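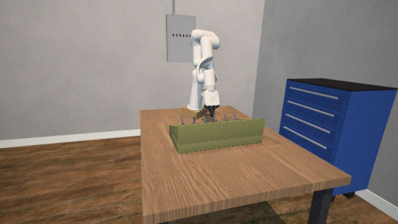 The simulated workstation used for the peg exercise, with the gripper above the row of pegs.

Report of the visit to the Stallora teleoperation laboratory

The Stallora laboratory received our group in February as part of the regional programme of visits for staff of technical colleges. The purpose was to see how robot arms are taught a manual task by a person working them from a distance, and to judge whether any part of the method could be taken into our own second-year courses. The visit began at 9.30 in the morning and closed shortly after four.

We were welcomed by Woo-jin Bang, head of the demonstration programme. In his introduction he explained that the laboratory no longer writes out every movement of a task in advance. An operator carries out the task through a hand controller, the movements of the arm and the gripper are recorded, and a control program is then trained on the recordings. Most of this work is first done in simulation. Operators learn on the simulated station, and only those who reach the required standard go on to the physical arms in the room next door.

The peg exercise

The first part of the morning was given to the exercise known in the laboratory as Grasso. The simulated station consists of a white arm with a two-fingered gripper, placed on a wooden table behind a long, low green structure. Six thin metal pegs stand in a row behind it, and the operator is asked to bring the gripper down over a named peg, close the fingers, lift, and return the arm to its resting position. The pegs rise only a little above the top edge of the green structure, so from the operator's usual viewpoint there is not much of each one to aim at. Mr Bang told us that new operators tend to judge the depth wrongly and come down short.

The room around the table has been modelled as well, with grey walls, a wooden floor, a blue tool cabinet to one side and an electrical panel on the wall behind the arm. One of our members asked whether this was necessary for a task that takes place entirely on the table top. The reply was that the trained program works from camera images, and that a bare background in simulation gives poor results when the program is moved to a real room. Colours and lighting can be altered between recordings for the same purpose.

Each recording is limited to 90 seconds. The operator marks it as accepted or rejected as soon as it ends, and a second person reviews all accepted recordings the following morning. At the time of our visit the Grasso set held 1585 recordings, of which 1398 had passed review. The rejected ones are kept. They are used in the training of new reviewers, and we were shown several in which the fingers had closed on the peg at an angle or the operator had hesitated for a long time before lowering the arm.

Practice session

After coffee, members of the group were invited to try the controller. It is held in the right hand, moves the gripper in the same direction as the hand, and has a trigger which closes the fingers. A foot pedal disconnects the two, so that the operator can bring the arm back to a comfortable position without moving the robot. Most of us forgot the pedal. Two colleagues from the machining department completed a lift within the time limit, and one of them had it accepted by the reviewer on duty.

The laboratory advises short sessions. Operators work for twenty minutes and then change places, and no one records for more than two hours in a day.

Guiding by hand

The afternoon was spent with the second method, in which the operator takes hold of a physical arm and leads it through the movement. The laboratory uses a program named Bitow to store these paths and to play them back at reduced speed. The method is quicker to learn than the remote controller and our members found it more natural. Its drawback is that the operator's hands and sleeves appear in the camera images, and these recordings must be played back a second time, without the operator, before they can be used.

We were also given a brief account of the Feker project, which will apply remote demonstration to the loading of small parts into trays. A set of 210 demonstrations has been collected so far. Results were not yet available for discussion.

Points for our own courses

The simulated exercise requires only a desktop computer and a controller, and the laboratory is willing to lend two sets for one term. The review procedure could be adopted without any equipment at all, and the machining department has asked to see the written checklist. A copy has been promised. Colleagues who wish to take part in the loan period should give their names to the department office, stating which groups they teach and whether a room with blinds is available.

The group thanks Mr Bang and the laboratory staff for their time and for the lunch provided.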